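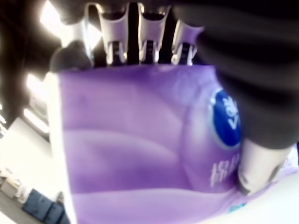
How a Swimming Pool Filter Works
By Polyxeni Lazaridis
Drawings checked by Hoi-yan Wan
Pridon Young Readers, Water and Machines

Water in a swimming pool gets dirty every day. Leaves and insects fall in. Swimmers bring in skin, hair, sweat and sunscreen. Wind carries dust. If the water stayed still, much of this would sink or float, and the water would turn cloudy and then green. A pool stays clear when its water is moved, strained, filtered and treated, over and over.

The path the water takes is called the circulation loop. A loop has no end. Water leaves the pool, passes through several machines, and comes back to the same pool. The parts are described below in the order the water meets them.

The skimmer

The skimmer is an opening in the pool wall, set at the level of the water surface. Behind the opening is a small chamber with a basket in it. A flap called a weir hangs in the opening. The weir floats, so only a thin layer of surface water can pour over the top of it. Thin, fast water carries leaves and bugs with it. They drop into the basket and stay there.

When the pump stops, the weir swings up and closes the opening. This keeps leaves in the skimmer from drifting back into the pool.

The main drain

The main drain is at the deepest part of the floor. Its name is confusing, since it does not usually empty the pool. It takes in water from the bottom so that the deep water gets cleaned too. A drain must have a strong cover that is firmly attached, and most pools with pumped drains use more than one drain or another safety system, so that all of the suction is never in one place. Never play near a drain, sit on one, or swim in a pool where a drain cover is loose or missing. Tell an adult.

The pump

The pump makes the water move. It has three main sections.

The strainer pot comes first. It holds another basket, which catches things the skimmer missed.

The impeller comes next. It is a wheel with curved blades, and it spins very fast. Water enters at the center of the wheel and is thrown outward by the blades. As water leaves the center, the pressure there drops, and more water is pushed in from the pipe to take its place.

The motor turns the impeller. Motor and impeller share a shaft. A ring called the shaft seal stops water from leaking along the shaft into the motor, which runs on electricity and has to be kept dry inside.

A pump of this type cannot move air well. If the strainer pot is full of air, the impeller spins but very little happens. Filling the pot with water before starting is called priming. 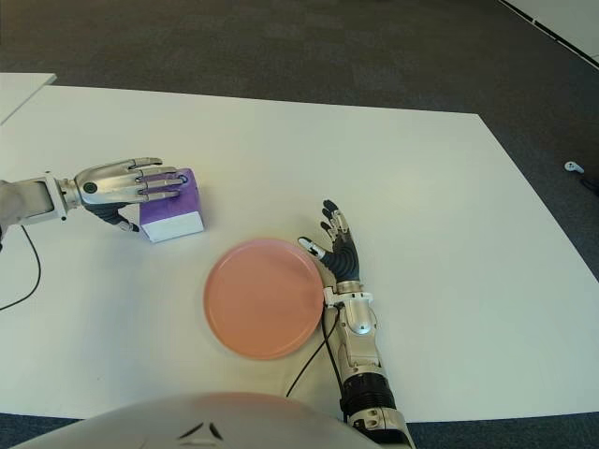
Issue 84

The filter

After the pump, the water is under pressure. It goes into the filter tank. Three kinds of filter are common in home pools: sand, cartridge and DE. The letters DE stand for diatomaceous earth, a powder made from the shells of tiny fossil algae.

A sand filter is the simplest to explain. The tank is partly filled with sand of one grain size. Water enters above the sand and is pushed down through it. Between the grains are narrow, crooked gaps. Water can get through, but bits of dirt get stuck. At the bottom of the tank are slotted tubes called laterals. The slots let water out and are too narrow for the sand to follow.

The pool at the Chacko Swim Center in Distmont is a useful case. Its small teaching pool has a Molta sand filter that holds 206 pounds of sand. The pump has a 2 horsepower motor. The sand is not replaced every year. It is washed inside the tank and used again.

A cartridge filter has pleated cloth folded around a tube. The folds matter. If you fold a sheet of paper like a fan, it fits in a narrow space, but the paper has the same area as before. More area means more places to trap dirt before the filter clogs. A dirty cartridge is taken out and rinsed with a hose.

A DE filter has cloth grids coated with the powder. It catches the smallest particles of the three types.

Reading the pressure gauge

On top of most filter tanks there is a round gauge. It shows how hard the water is pushing inside the tank. When the filter is clean, the operator writes down the number. As dirt fills the gaps, it becomes harder for water to pass, and the needle rises. When it has risen by the amount given in the filter's manual, it is time to clean.

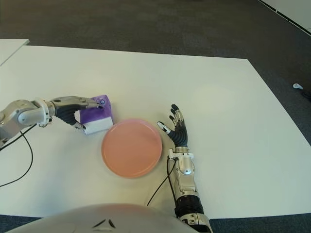 Cleaning a sand filter is called backwashing. The operator turns off the pump, moves the valve handle to a new position, and turns the pump on again. Now the water enters at the bottom and flows up. The sand lifts and tumbles, and the trapped dirt comes loose. Dirty water leaves through a waste pipe. A small sight glass on the valve shows when the water is running clear. The pump is turned off again before the handle is moved back. Moving the handle while the pump is running can break the valve.

The heater and the returns

Some pools have a heater after the filter. It is placed there so that only filtered water goes through its narrow tubes. The warm water then travels to the returns, which are small nozzles in the pool wall. The returns are aimed to push the water around the pool and toward the skimmer.

What a filter cannot do

Germs are smaller than the gaps in the sand, so many of them pass straight through. For this job a disinfectant is needed, and in most pools it is chlorine. It is often added after the heater, so that strong chlorine does not sit against the metal parts.

The water is also tested for pH, a scale that tells whether it is an acid or a base. Pure water at room temperature has a pH of 7. Pool water is kept slightly above that. If the pH climbs too high, chlorine works slowly. If it drops too low, the water can sting eyes and wear away metal. Pool chemicals are handled by adults only.

Words to know

Backwash: to run water through a filter the opposite way.
Impeller: the spinning wheel in a pump.
Laterals: slotted tubes under the sand.
Prime: to fill a pump with water before starting it.
Return: a nozzle where clean water enters the pool.
Weir: the floating flap in a skimmer.

Page last revised 2021-02-01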